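About Emgate

Hi, I'm Reshma Baloyi, and I run Emgate out of an old print shop in Flollcombe with my business partner, Selvaraj Sivakumar. We take in retired servers and tired office desktops, sort out what's still good, and get it back to work. We started with 2 benches and a borrowed heat mat, and last year we sent out 248 refurbished boards!

I'm the processor person. I love an old chip with a scuffed lid — most of them have years left in them, and a few smudges wipe right off before the new paste goes on.

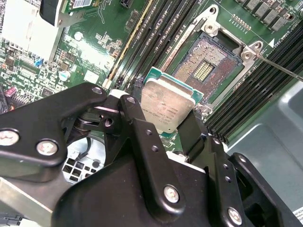
Selvaraj is fussier about sockets than I am about anything. He checks the pins under a lamp before a chip goes near them, and he'll happily send a board back to the shelf over one he doesn't like the look of (we've argued about this, and he usually wins). 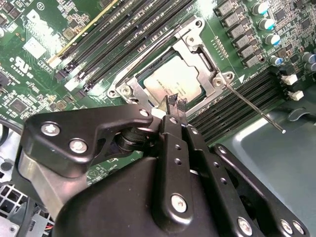

We see a lot of Dell boards, along with whatever else turns up at the door. Everything we pass gets a 60-day warranty and a label from our parts log, Altell, so you can ask us about it later. Chow, the shop dog, handles greetings. Come by after lunch if you can — mornings are when we do the fiddly stuff.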